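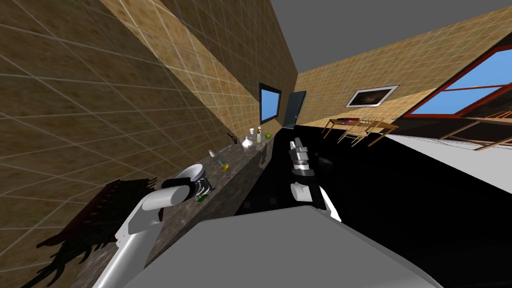
How long does the Gostis kit take to set up before you can run anything on it?

One evening, if your computer already has a decent graphics card and you don't mind reading the install notes twice. I started after dinner and had both arms moving before I went to bed, and that includes the part where I unzipped everything into the wrong folder and had to start over.

OK, so that's the question three of you sent me off-list, and now it's answered in public. Chang-ho asked for more in his message, so let me go through that too.

On 10th May, Chang-ho Heo wrote:
> Hi all, has anybody here paid for the Gostis simulation kit?
> Our group in Trillelbridge has 200 to spend and I'd like
> to know a few things before I ask for it. Is the two-armed
> robot included or is it an add-on? Are the rooms any good
> or are they all empty boxes? And does support answer email?
> Mirjana tried the old version last September and gave up
> on it after the license server kept dropping her.

The two-armed robot is included! It used to be an add-on (that's what Mirjana would have seen) but they folded it into the base kit with this release. You get the grippers with it. The base kit is 80, so you'd have money left over, and I'd put it toward the extra rooms pack before anything else.

As for the rooms - much better than I expected. I've spent most of my time in one with a tiled wall and a long dark stone counter, with a sink basin that looks like a bowl and a bunch of small stuff set out on the counter. There's a little bottle, a vase, a cup, a green apple, something like a yellow brush on a thin blue stick. That's the kind of clutter I wanted, all different shapes, and right now I'm working on getting the left gripper in close by the basin without bumping it. It's slow going, but I'm having a great time with it.

Some gripes. The camera controls are a pain. You can tip the view over to a crazy angle with one careless drag and the reset button is buried two menus down, so learn the keyboard shortcut (it's in the back of the manual, on the page after the error codes). Saving is also clunky. Every run gets its own folder and the default names are useless. I had 2,038 files in there before I noticed, and Si-eun Han was kind enough to send me a script that sorts them by task. I can forward it if anyone wants it, just ask.

The license thing Mirjana ran into, I haven't seen. You can check out a license for nine days at a time now and work offline, and I did that on the train to Clornstead and it was fine. Mirjana, if you're reading, maybe give the trial another go and tell us if it still drops you?

Support does answer. I wrote to them twice. The first reply came the next morning and fixed my problem (an old driver, my own fault). The second one took longer and mostly told me to wait for the next update, which I'm still doing.

One thing I can't help with is how well any of this carries over to real hardware. I don't own a two-armed robot and I'm not likely to! Branislav Slanina has been comparing simulated and real grasps with a different kit, the Na one, so he's the person to bug about that. Branislav, did you ever write up your notes?

Chang-ho, if your group wants to see it running before you spend anything, I'm happy to share my screen some evening and let you pick what to try. Just let me know what time works over there.

Soon-im Ok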